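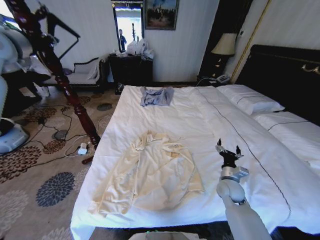 What does Bakalis do?

We keep a searchable guide to films and series that have screened, streamed or been sold on disc in Australia, and we write short reviews of as many of them as we can get to. The site is free to read and you don't need an account.

About the guide

Bakalis started as a printed sheet handed out at the Drelau, a single-screen cinema in Vurnport. It listed the week's sessions on one side and had a few paragraphs about each film on the other. When the sheet outgrew the paper it moved online, and the session times were dropped. The reviews stayed, including the early ones, which are shorter and a bit rougher than what we publish now.

Each title has its own page with the year, running time, classification, main cast, director and a plot summary that stops before the last act. If we have reviewed it there is a score out of 10. Titles without a score haven't been reviewed yet – it doesn't mean we disliked them.

How we score

One reviewer watches the whole film and writes the review. A second reads it and checks names, dates and spelling. Scores are whole numbers. Most films land between 5 and 7. A 9 is rare, and the reviewer has to watch the film again before it goes up. We don't change a score after publication, but we do correct errors of fact, and corrections are noted at the foot of the page.

Series are scored by season. We don't score single episodes.
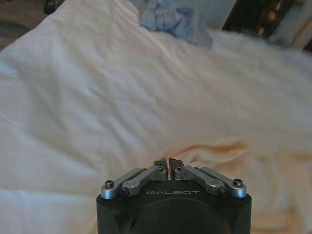

Spyros Vrettos wrote to us that scoring by season hides too much, and that a series with two good episodes and a dull middle ends up with the same number as one that is fair all the way through. He would like to see episode scores for shorter series at least. We have talked about it and for now the answer is still no, though reviewers are free to name the episodes they liked best, and more of them have been doing so.

How we pay for it

Some pages link to shops that sell discs or posters. If you buy through one of those links we may be paid a small commission. Shops don't see reviews before they are published and can't ask for a title to be added or removed. We accept preview screenings and review discs, and the review says so when we have used one.

Jirero

Jirero is our email newsletter. It goes out in the first week of the month and covers new releases, one older film and any festival programs we think are worth the trip. The April issue is longer and is given over to documentaries. You can unsubscribe from the link at the bottom of any issue.

Corrections and contact

If a cast list is wrong or a film is missing, use the form on the title's page so we know which one you mean. General questions can go through the contact page. We don't sell or lend films and can't tell you where to download them.

Page last updated 24 Dec 2025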